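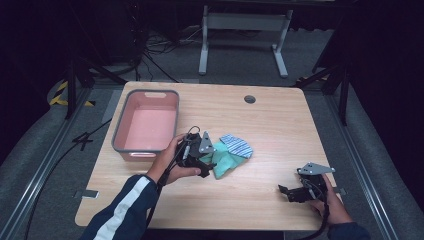 Table with storage bin and green cloth.

The Anstead Estate: A Garden Suburb and Its Houses
Published by Plusbridge Local History Press
Paperback, illustrated throughout, with fold-out plan

The Anstead Estate is the first full account of the planned suburb laid out on the former Anstead farmland between the wars. It follows the estate from the sale of the land to the present day, and draws on building plans, rate books, sale notices, minute books and the recollections of former residents. The book is intended for general readers, for householders on the estate and for students of domestic architecture and town planning.

The original scheme provided for 1062 houses, arranged along curving roads with shared greens at the principal junctions. Fewer were built than the company had hoped, and the eastern section was completed after the war to a different design. The book explains how the layout was altered at each stage and reproduces the surviving versions of the plan at a legible scale.

Contents

The opening chapters deal with the farm, the purchase of the land and the formation of the building company. The central part of the book is arranged by road and describes the main house types, their plans, fittings and materials, with notes on porches, boundary hedges, front gates and stained glass. A separate chapter is given to Tedesco Parade, the short row of shops at the southern entrance, where much of the original tiling survives behind later fascias. The closing chapters cover the tenants' association, the wartime allotments, the road widening scheme and the campaign which led to conservation area status.

There are 20 measured drawings, prepared for this edition from surveys carried out with the permission of the owners. Appendices list the house types by road and number, the trades occupying the Parade, and the restrictive covenants in the form in which they were first issued. The index covers road names, house names, builders and trades.

Edition and format

The present edition is the second. It corrects a number of errors in the first, chiefly in the dating of the northern crescents, and adds a chapter on gardens — a subject on which readers of the first edition supplied a good deal of new material. The print run is limited to 2000 copies. Pages are sewn, and the cover is laminated card with flaps. The fold-out plan is held in a pocket inside the back cover and may be removed for use on foot.

The plan is also sold separately as a flat sheet, supplied rolled in a tube. It is not available framed.

Companion volume

Jelleo Mill and Its Cottages, in the same series, describes the industrial settlement to the west of the estate and is uniform with this volume in size and binding. The two books may be ordered together at a reduced price. Volume 2 of the series notes, containing transcripts of the company minutes, is available to libraries on request.

Ordering

Copies may be ordered through this page or from any bookshop. Orders are sent by second-class post unless another service is chosen at the checkout. Overseas customers should ask for a postage quotation before placing an order, as the fold-out plan affects the packed weight.

Schools, libraries and local societies may apply for the institutional discount. Applications should be made in writing on headed paper and should state the number of copies required. Trade terms are supplied separately.

Books damaged in transit will be replaced. Please keep the packaging until the replacement has been agreed. Unwanted copies may be returned in saleable condition — the plan must be in its pocket and unmarked.

Permissions

The text and drawings are protected by copyright. Requests to reproduce drawings or extracts should give the page reference, the intended use and the expected circulation. Many of the historic photographs are held by private owners, and the Press is not able to grant permission on their behalf, although enquiries will be forwarded.

Readers are reminded that the houses described are private homes. Inclusion in the book does not imply any right of access.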